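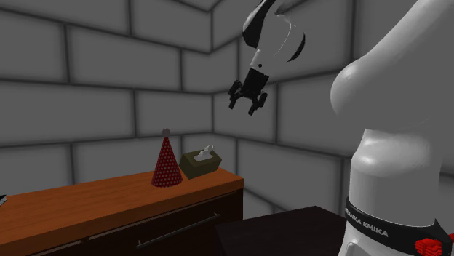
Robotics & Automation | Company News

Posted Monday by the Bamach press desk

Bamach has released Nishad, a step-by-step routine for setting up and looking after a single-arm cell, and it's free to download starting this week!

The routine grew out of the practice cell at the company's Nokwood workshop, where a Franka Emika arm with a two-finger gripper is put through its paces in simulation before anyone changes a setting on the real one. New staff learn the whole upkeep cycle there: checking the mount, zeroing the joints, opening and closing the gripper, then re-entering the tool weight and going through it all again.

"I love this part of the job," said Floarea Cârstea, who leads cell maintenance at Bamach. "You open the gripper all the way with nothing in it, you hang it well clear of the cabinet, and you look at where the fingertips really are. If the model and the arm disagree, you find out right then, before you've gone near a tissue box or anything else you want to pick up."

Nishad has 12 checks. A full pass takes 180 minutes on a new cell, and most of that goes into the base bolts and the tool calibration. The weekly version is much shorter and skips the bolts unless the arm has been moved. Results are saved in Gremutance, Bamach's logbook software, so the next person on shift can see what was adjusted and by how much.

The Nokwood team has logged 495 passes so far (they're very proud of that number). Wording on the finger alignment check was rewritten in September after trainees kept doing it with the gripper half closed.

Version 2, now in testing, adds a section on swapping worn fingertips and a printable sheet to tape up next to the controller.

Press questions can be sent to Theano Makris at the Nokwood office.

Comments (3)

gearhead_lou: Does the weekly version still include the joint zeroing? We do ours monthly and it's been fine.

Theano Makris: Hi Lou, yes it does, checks 3 and 4. Monthly is okay if the cell is lightly used.

PennyW: Printed it out this morning. Check 7 caught a wrong tool weight on our arm, so thanks!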